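**Kondton, February 12, 2019**

## Selus presents its new worktop for small kitchens and workrooms

Selus, the furniture maker from Kondton, today adds a dark grey worktop to its Tatlı series. The top is made for people who cook, pack or repair things in a small room and need one flat place to do it.

The first tops of the series came to the shops in August and were sold in white and in sand colour. Many customers wrote to us and asked for a darker one, on which flour, thread and small screws are easier to find. We have worked on this wish during the winter together with the Heveck workshop, which also cuts the tops for us.
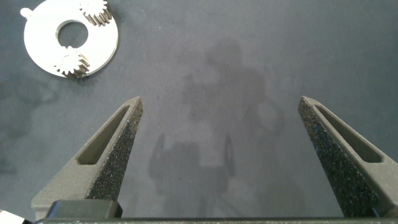 The surface is matt and has no pattern. It can be cleaned with a soft cloth and a little washing-up liquid. We ask customers not to use scouring powder, and to put a mat under hot pans.

The worktop is available in 2 sizes. Both are 700 mm deep, and the shorter one is 900 mm long. Longer pieces can be ordered from Heveck, but the delivery then takes more time. The legs are sold separately and are the same as for the white and sand tops, so a customer who already has the legs can change only the top.

The price of the shorter worktop is 231 euros, with tax included. Orders are accepted from today in the Selus shop in Kondton and by post. Samples of the surface are sent free of charge on request.

**Press contact:** Selus, Press Office, Kondton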